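**Sepúlveda repair weekend mends 185 items**

2023-03-22 — What a turnout! The spring repair weekend at the old Cedach hall in Sepúlveda finished with 185 mended items going back home with the people who brought them in, and the line was out the door before the kettle had even boiled on the first morning.

This was only the second time the town has tried it. Last September's trial run had 60 repairs on the books, mostly lamps and toasters, and the organizers went in hoping to match that. They passed it before lunch on day one.

Clothing was the big story this time. Coats, backpacks, school bags, a wedding dress with a torn hem, two tents and a whole family's worth of ski pants came across the sewing tables. Nerea Montes, who ran that side of the hall with her sister-in-law, barely sat down all weekend and was still smiling at closing time.

"People kept telling me they'd had the thing in a closet for years," she said. "They love the jacket, it fits, it's warm, and it has been hanging there over one broken zipper. So we fixed the zipper! Now they can wear it."

Aleksi Ahonen had the bikes out in the yard, where the rain held off until the very end. He trued wheels, swapped brake cables and showed a long string of kids how to patch a tube, then made each of them do the second one alone. Ilaria Ferraro took over the electrical bench and got a record player spinning again that hadn't made a sound since its owner moved to town. It went straight up on the stage and provided the music for the rest of the afternoon (a lot of accordion, but nobody complained).

Thread, patches and spare parts came from Broltero, the hardware and notions store on the main street, which also lent its big button cabinet. Anyone who has ever dug through those drawers will know what a treat that was.

Not everything could be saved. A few irons and one very tired blender went to the recycling bin, and some of the larger jobs were taken in for the regular Kotard workshop evenings, where there is more time to wait for glue to set.
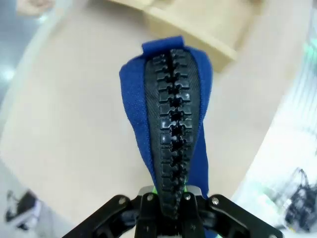
*A black zipper on a strip of blue fabric.*

The oldest visitor was Gonzalo Goicoechea's neighbor, who brought in a hand-crank coffee grinder that has been in her kitchen for 63 years. It needed a new pin and a good cleaning — five minutes' work, and she got a round of applause on her way out.

There will be another weekend in September, same hall, same free coffee. Vega Valcárcel is putting together the list of helpers and would especially like to hear from anyone who can sharpen knives or re-cane a chair. Beginners are welcome too, and can learn alongside someone at one of the tables. Names can be left at the counter at Broltero.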